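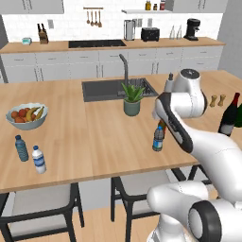

7. When the arm stops short of a bottle

Good news first: this is the most common fault in the Larkix kitchen set, and one of the most satisfying to fix! The arm moves in, hangs over the bottle, then reports code 875 and locks its joints. Usually the grasp planner has picked a path that would bring the hand too close to a neighbouring bottle.

1. Press Pause in the Rilari panel. Do not press Reset yet, or you will lose the joint log.
2. Open the log and scroll to the last line marked CONTACT. Write down the object name beside it.
3. Turn on Show Collision Shapes. Look for a shape that is fatter than the bottle it belongs to (older bottle models are terrible for this).
4. Set the shape padding to 3 and save.
5. Choose Retreat and let the arm back away to the side of the island.
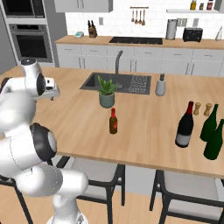 Figure 7-2. Arm beside the island, gripper pointing over the countertop.

6. Press Reset, then run the grasp again at low speed.

Note: If code 875 comes back after 5 tries, export the log and send it to Elie Mahasneh at Histel. He loves a stubborn one.

CAUTION: Never clear this fault by switching off collision checking. The simulated arm will sail straight through the glass, and the same program loaded on a real arm will try to do that too. Keep checking on for every run you plan to export.

Padding changes apply only to the open kitchen. To copy them to your other kitchens, see section 8.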